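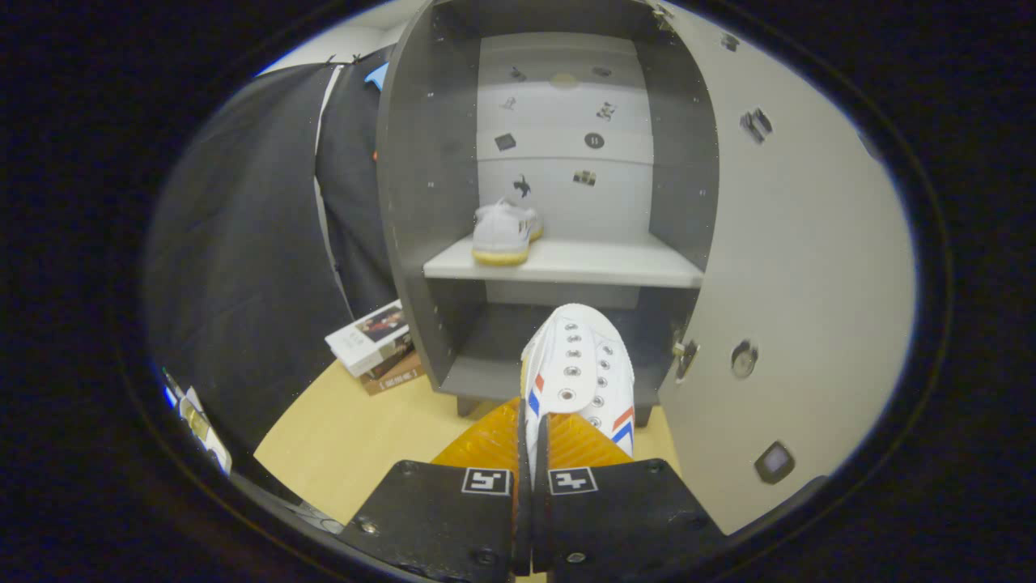 Where Did the Word "Sabotage" Come From?

11/19/23

I have been meaning to write this one up for ages, and a wet weekend in November with a cold and a big pot of tea finally gave me the excuse. It started with a little argument over dinner. Henrique Barros, my neighbor and my most faithful reader (hello, Henrique), told the whole table that "sabotage" comes from angry French weavers throwing their wooden shoes into the machines. Everyone nodded. I nodded too, and then I lay awake half the night wondering if I believed it.

You have probably heard the same story. A worker is furious about the new loom that is going to take his job, so he pulls off his sabot – the plain wooden shoe that country people wore – and tosses it into the gears. Crunch goes the machine, and a word is born. It is a wonderful picture, and I told it myself for years, once to a room full of people at the Plindudholm library who wrote it down. I do feel a bit bad about that.

The first half is fine. The word really is built on "sabot," and nobody I have read seriously disputes it. French had the verb "saboter" long before English picked up "sabotage," and in its older life the verb had to do with clattering along in wooden shoes, or knocking things about. From there it slid over to doing a job badly, botching it, making a mess of a piece of music. If you have ever heard somebody stomp across the floor above you, I think you can feel how the one turned into the other. Heavy shoes, clumsy work.

Then toward the end of the nineteenth century the French labor movement took up the noun. At that point it mostly meant working slowly or poorly on purpose, as a way of putting pressure on the boss. English borrowed it in the early years of the twentieth century, and the two wars gave it the sense we all know now, with bridges and railroad tracks and people creeping about in the dark.

So the shoe is in the word, but the shoe in the loom is much harder to find. I went looking in the places I usually go. My old Venckus dictionary, the fat one with the broken spine, gives the whole matter 2 lines on page 569 and doesn't mention looms at all. The Mimaston word forum has a thread on it with 91 replies, and I read every one of them (I told you I had a cold). There are some very confident people in there! Plenty of them repeat the story, several move it from France to Belgium or the Netherlands, and I couldn't find one who pointed to an account written at the time by a person who had seen it happen. Somebody may have thrown a shoe into a machine at some point. People do all sorts of things when they are angry. I just can't connect that shoe to the word.

There is another idea I like a good deal better, though I can't prove it and I want to be clear about that. It says that "saboter" got its bad-work meaning because people from the country, who still wore sabots, were looked down on in town as slow and awkward. If they were brought in to replace strikers and did the work poorly, then working "like a man in wooden shoes" might have become a joke, and afterward a plan. I've seen this told as plain fact in a few places, but please take it as a guess until somebody with better French than mine turns up a good source.

While I was at it I wandered off into the cousins, as I always do. "Savate," an old worn-out shoe and also a kind of French kick-fighting, is often put in the same family. So are Spanish "zapato" and Italian "ciabatta," and yes, that is the bread, named after a slipper for its flat shape. Where they all come from further back is a real muddle. Some writers say Turkish, some say Arabic, some say it went the other way, and the more careful ones simply say "origin unknown" and move on. Many linguists think "sabot" itself is a blend of an early form of "savate" with "botte," meaning boot, and that seems sensible to me.

I did take all this back to Henrique, who listened very kindly and then said he would keep telling it his way. Fair enough. He has been telling it for 40 years and he tells it well.

Next time I want to look at "clog," which gave me a surprise – it seems to have meant a lump of wood before it meant a shoe, and the blocked drain comes out of that side of the family too. A reader from the old Zomside mailing list has promised to send me her notes on it. If you have anything on "galosh," please leave it in the comments, and tell me where you read it if you can remember.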